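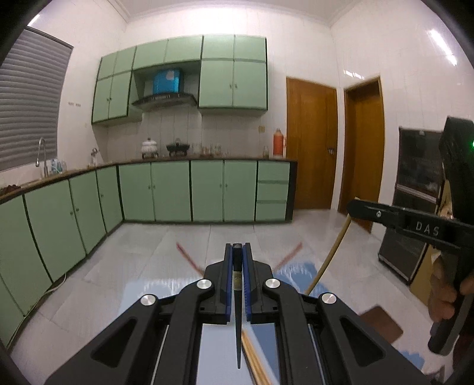
Why do chopsticks come in so many shapes?

If you open a kitchen drawer in one home, you can find chopsticks that are short and pointed. In another home they are long and flat at the end. Some are plain wood, some are painted, and some are made from metal. They all do the same job, so why are they not all the same? In this page we will look at where chopsticks come from and how people in different countries made them fit their own food.

The first chopsticks were for cooking

People in China used chopsticks more than 3,000 years ago. At first they were mostly kitchen tools. Think of a deep pot full of boiling water or hot oil. Your fingers can not go in there! But two long sticks can reach down, turn the food over and lift it out.

Later, people began to cut their food into small pieces before they cooked it. Small pieces cook fast, and this saves firewood. It also means that you do not need a knife at the table. So the two sticks moved from the kitchen to the dinner table, and they stayed there.

From China, chopsticks traveled to Korea, Japan and Vietnam. In each place they changed a little.

Long ones, short ones, flat ones

In China, chopsticks are often long, with a blunt end. Many families put the dishes in the middle of the table and everybody takes from them. With a long stick you can reach the dish on the other side -- maybe even the one in front of your grandfather.

In Japan, chopsticks are often shorter and have a pointed end. People in Japan eat a lot of fish, and a fine point is good for pulling small bones away. Children there have smaller pairs for smaller hands, and many people in a family have their own pair.

In Korea, many chopsticks are made from metal, and they are often flat. They are more slippery than wood, so they need some practice. Korean families put a spoon beside them, and the spoon is for the rice and the soup.
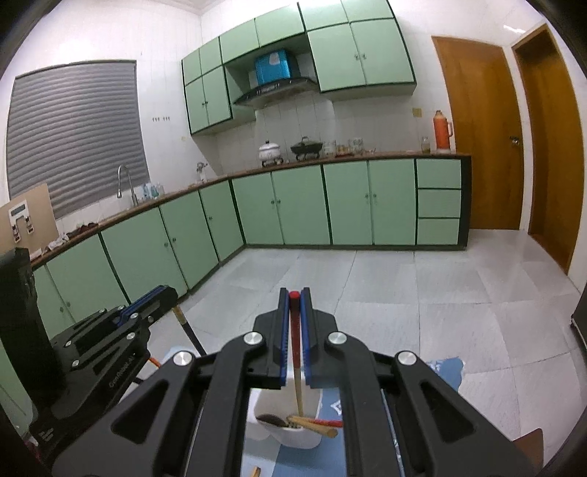 Cooking chopsticks are longer than all of these. They keep the hand of the cook far from the heat. In Japan, some pairs have a string at the top that ties the two sticks together, so one does not get lost in the drawer.

What are they made of?

Bamboo is a very common material. It is a kind of grass, although it looks like a tree. It grows quickly, it is light, and it splits in straight lines, so it is easy to make a straight stick from it. Other chopsticks are made from wood, plastic or steel. Long ago, rich people sometimes had chopsticks from silver. There was a story that silver turns black when it touches poison, but this does not work for most poisons. Silver can turn dark from an egg or an onion too!

Some wooden chopsticks are covered with lacquer. Lacquer is made from the sap of a tree. It goes on in thin layers, and each layer must become hard before the next one. It makes the wood shiny and helps to keep water out.

How do they work?

Only one stick moves. The lower stick rests in the soft place between your thumb and your first finger, and on the side of your ring finger. It stays still. You hold the upper stick almost like a pencil, and it goes up and down. The tips open and close like the beak of a bird.

Try it at home

You need one pair of chopsticks, two bowls, and some things to pick up. Begin with something soft, like cotton balls or pieces of sponge.

Put everything in one bowl. Move the pieces one by one to the other bowl. When this is easy, try cooked noodles, then dry pasta, then peanuts (if no one at home is allergic to them). Dry beans are hard, because they are round and smooth. If your hand becomes tired, put the sticks down and shake your fingers a little.

Good manners

Do not point at people with your chopsticks, and do not play drums with them on the bowl. Also, do not leave them standing up in your rice. In Japan and China this makes people think of a funeral. When you want to rest, lay them down together -- on a small chopstick rest if there is one, or across the edge of your plate if your family does it so.

Words to remember

Blunt: not sharp, with a round or flat end.
Lacquer: a hard and shiny cover for wood.
Sap: the liquid inside a plant.

Written by Sharada Marar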